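From: Nahuel Bustos
To: workshop-arms list
Date: 13 May 2024
Subject: Re: [arms] Sorting cell, grip width again

Constanza Insaurralde wrote:

> I read the log twice and still can't tell whether you are closing to a fixed width or to a force. If it's a fixed width, the carton will get squashed and the tube will get dropped, and you'll write to us all about bad luck. Also, who moved the bins? My positions from March are useless now.

Fixed width, guilty. I had set it to 60 mm on both arms on the grounds that it was a nice number. The carton has its own views on nice numbers. I moved the bins too, and would do it again – your yellow one was exactly where my elbow goes.

I've gone over to a force limit on the Prendis branch. Here's what I've changed and what I'd like someone to argue with.

1. **Two-arm hold.** Left and right now share one target point and close together. Before, the left won every time and the right arrived to shake hands with a box that had left. The tilt is still more than I'd like, and I suspect my height offset on the right side.

2. **Single-arm approach.** The tube stands on its wide end in the blue tray, so whoever comes in from the left has to get down past the pointed end without tipping it. I added 31 mm of clearance before the descent. 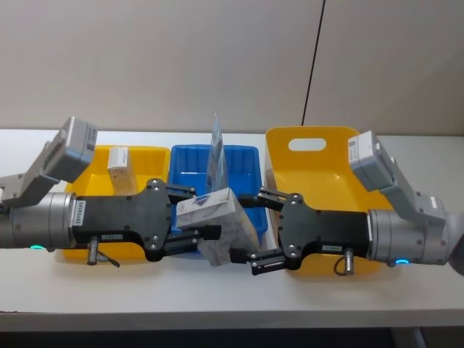
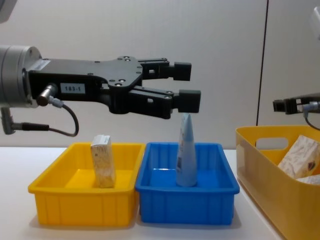

3. **Bin positions.** Please re-teach them from the table edge, and leave the Travberg file alone. It has 1,526 lines and I understand 26 of them.

4. **Cables.** Both grippers still have loops hanging below. Denance clips are in the drawer if anybody feels strongly. I do, but only when one snags.

Constanza, can you try your old speeds with the new limit? I'd start slow with the tube.

Nahuel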